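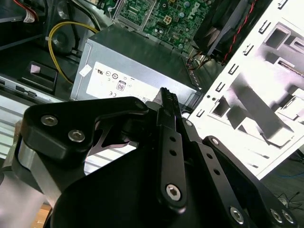
The inside of a desktop, power supply in the middle, label facing up.

My neighbor Emil Wieser bought a new computer in December. The old one, he told me, had died. He said it with the flat respect people use for a dog or an uncle, and he had already carried the thing down to the bins behind our building in Erneck, where it stood next to a bag of wine bottles.

I carried it back up. I am that neighbor.

What had died, in a box holding a dozen separate things that could each be replaced, was the power supply. It is the gray metal brick the wall cord plugs into. Four screws hold it to the back of the case on every ordinary tower I have met. A used one cost me 44 at the counter of Vasiliu, the parts shop by the tram stop, and Emil had spent 900 on his replacement. I did not mention the difference to him for two whole days.

My argument is a modest one. Everybody who owns a desktop should lay it on its side once, take the panel off, and look. I don't ask that they fix anything. People will watch six hours of a stranger restoring a tractor and never once look inside the machine they do their taxes on.

They would find it a disappointing sort of mystery. There's a green board with things standing on it, a lot of bent metal, and a power supply wearing a white label covered in more stamps than an old passport. There's the CE mark, the UL mark, an 80 in its own little rectangle. I have great affection for that label. It is the last part of the computer that still talks like an appliance. The outside of the case promises speed and a new way of life, and the power supply tells you who has inspected it.

A word of caution, so that I don't get letters. Looking inside the case is fine once the cord is out of the wall. Opening the power supply itself is not fine, cord or no cord, because the parts in there can hold a charge long after you've lost interest. Swap the brick whole and let it keep its secrets.

Traian Pascu, who has repaired my bicycle, my radiator and one of my opinions, thinks I'm being sentimental. His view is that the desktop is finished anyway, that his daughter does everything on a slab of glass glued shut at the factory, and that she is perfectly happy. I'm sure she is. I was perfectly happy with my landlord until the boiler went.

A glued machine has one part, and when that part fails you buy a computer. A tower has many, and when one fails you buy one. It has sharp edges inside that will take the skin off a knuckle, and enough dust to stuff a cushion. I'd still pick it every time.

Emil's dead computer runs under my desk now. He came by last week to print something, and asked me where I'd bought it.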